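## 4. Living with the Tanach kit

Let me back up a little and say what we were sold, because the brochure and the crate didn't line up perfectly (they rarely do). Tanach is a bin-picking package from a small firm in Brirkirside. You get the gripper, a software license, a calibration routine and a support plan, and you bring your own arm, your own bin and your own patience. The firm says the whole thing can be picking parts in an afternoon. Mafalda Macedo and I unpacked ours in September, on the bench in the Idilville lab, and our first clean run came on the third day. I don't hold that against anyone! We spent most of the first day hunting for a tool flange adapter that was sitting under the foam in the bottom of the box.

The gripper itself I liked from the start. It's stiff, it goes on and off the wrist quickly, and the finger can get down beside a part that's lying close to a wall, where our old two-jaw tool would just bump the rim and fault out. Hose routing is another matter. The manual gives it a single paragraph and one line drawing of a completely different arm, so we worked it out by jogging each joint slowly and watching for anything that pulled tight. If you buy this kit, set aside a morning for that and don't let anybody talk you into doing it at full speed.

For the trials in this section we stuck with colored bars in a metal bin. They're dull objects, I know, but bars are mean little things for a picker. They lean in corners, they lie right up against each other, and a planner that looks great on cubes can get very confused about which end to go for. Figure 3 gives a fair idea of the layouts we were working with, including a bar propped in a corner and a pair lying side by side. 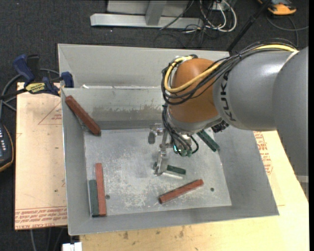

**Figure 3.** The KUKA arm and metal gripper over the bin, with reddish-brown and dark green bars on the scratched floor.

We ran 900 pick attempts with the stock settings, mixing the bars up by hand between rounds. Adhiambo Mushi did most of the mixing, and she was told to be unkind about it. We scored an attempt as a success only if the bar left the bin and was still held at the drop-off point. The vendor's own acceptance sheet stops the clock as soon as the part clears the rim, which struck us as generous, so please don't put our numbers next to theirs without checking which rule you're using.

Bars lying flat and out in the open were the easy ones, and after the first couple of rounds we more or less stopped watching them. Leaning bars were harder. The software likes to approach from straight above, and with a bar tipped against a wall that leaves it very little to hold on to. You can allow tilted approaches of up to 19 degrees in the settings, and I'd turn that on right away. It's off by default, tucked under a menu called "Advanced motion," and we only found it by calling support (they picked up quickly and were lovely about it, for the record).

Close neighbors were the real headache. When two bars sat together, the planner would sometimes treat them as one wide part, open the gripper for that, and then shove both of them along the floor. We logged every one of these shoves as a failure, even when the retry came good. Mafalda argued for a separate category, and she may well be right, but by then we were deep into the logs and I didn't want to rescore everything. Color was no help here, by the way. The base license plans on shape alone, and color matching is sold as an add-on called Bakilana, priced per arm. We had it on loan for 12 days and saw fewer double grabs on mixed pairs. On pairs of the same color it made no difference that we could find.

One word on wear. A metal finger working inside a metal bin is going to touch the floor now and then, and the kit's contact limit comes set pretty high. We lowered it after the first week. Cycle time went up slightly, the stops got gentler, and I slept better. I wish the firm would ship it that way and let people in a hurry raise it themselves.

Would we buy it again? For a lab that already owns an arm and has somebody who enjoys fiddling, yes, and we've told our department as much. For a shop floor with no one to babysit the settings I'd want the integrator on site for the first week, and I'd get that written into the order. The support plan covers phone and email only. We asked about visits and were quoted a day rate, which I've left out of the cost comparison in Section 5 as it depends so heavily on travel.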